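Kitchen Sorting Assistants Wanted -- Liltilthorpe

Prunel is looking for cheerful, tidy-minded people to join our dishware sorting room in Liltilthorpe this winter. We take in used cups, mugs, racks and baskets, sort them into household sets and send them on to people moving into a first home. Last December we packed 1533 sets, and we'd love to beat that! If you're the sort of person who rearranges a friend's dish rack while the kettle boils, please keep reading.

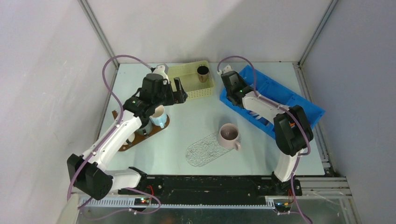
What you'll do

Unpack donated kitchen things at the table, check cups for chips, and pair them with something to store or dry them on, such as a mug tree or a dish rack. You'll also label finished sets and keep the shelves in order -- we have 60 bins of them, and they fill up fast.
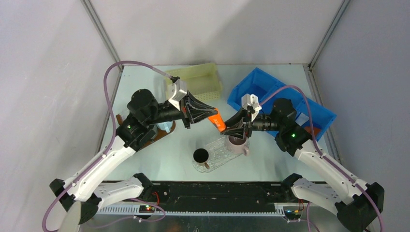
Shifts last 4 hours, mornings or afternoons, and you can take as many or as few as you like each week. New starters spend the first one on mugs, which is a lovely way in. Colors don't have to match, so a black mug and a mauve one can sit side by side in a clear tray and go out together as a pair. Bring flat shoes and a snack.

How to apply

Send a short note to the Prunel desk at Han House, Ullov Street, and tell us which days suit you. No experience needed. Training is paid.

Posted 9 Jan 2025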